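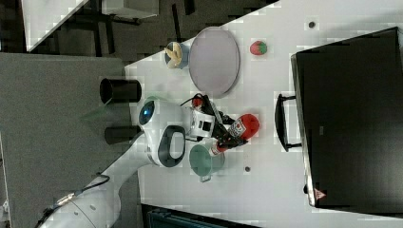 Flustov, the shared workshop on the Flemside estate in Arncombe, has finished the first stage of a home-help arm built entirely by its members in their own time. The project is called Sin, after the trigonometry key on the calculator that was used to work out the first joint angles. Its job is to clear and set a small table for a person who has trouble reaching or gripping. Practice sessions use ordinary things from a kitchen, such as an oval plate, a cup with a handle, a banana in a small bowl and a bottle with a red cap, which the black fingers close around. A strawberry is also part of the set.

The announcement was made on 27 January 2021 and covers the end of stage one. Stage two begins right away and is planned to run until May.

Flustov members started on Sin after several people in the workshop talked about relatives who had given up eating at the table on their own. Ready-made equipment was either too expensive for a household or made for a hospital bed. The members agreed to put an arm on a plain table, write their own control software and see how far they could get on evenings and weekends.

Stage one had a narrow goal. The arm had to pick up one object at a time, move it to a marked spot and let go. Each object was tried 64 times from different starting positions, and the results were written down whether the attempt worked or failed. The full log now has more than 1,000 entries, including the early runs made before the test plan was settled. Members say the log has been more useful than any single demonstration – most of the changes to the software came from reading through the failures.

Bottles took the longest to get right. A full bottle and an almost empty one look the same to the control program but behave differently when lifted, and the first version used the same closing force for both. The current version closes in 2 steps, with a short pause to check the load before lifting. It is slower, and the members have decided to keep it that way for now.

Soft fruit was a separate problem. Early attempts left marks, so a lower force limit was added that can be set for each object. The banana proved easier than expected when it was picked up by the middle. Lifting it out of a bowl is still unreliable and will be part of the next stage.

Wiring also needed a second look. The first cable layout pulled tight when the wrist turned all the way over, and it was redone with more slack. The build notes now include a page on cable lengths, with the measurements for each joint.

In stage two, the members will work on:

Handing a cup over by its handle
Picking fruit out of a bowl
Stopping when a hand comes near the table
A simple control box with large buttons

The control box will be made in the workshop and will have 5 buttons, one for each object in the practice set. A voice control option was discussed and has been put off until the buttons work well.

Sin is a workshop project and is not for sale. It has not been tested as a medical or care device, and Flustov does not recommend that it be used as one. The control software, the test log and the build notes will be shared with other workshops once stage two is complete. Workshops that want to compare results before then can ask for the current notes as they stand, including the parts that are unfinished.

Residents of Flemside and the rest of Arncombe who would like to suggest household objects for testing can leave a note at the workshop desk during open hours. Please give the size and, if possible, the weight. Objects that are heavy, sharp or filled with hot liquid cannot be accepted at this stage.

About Flustov

Flustov is a member-run workshop in Arncombe with benches for woodwork, electronics and small machine projects. Membership is open to adults living in the area, and new members are given a safety introduction before using the equipment.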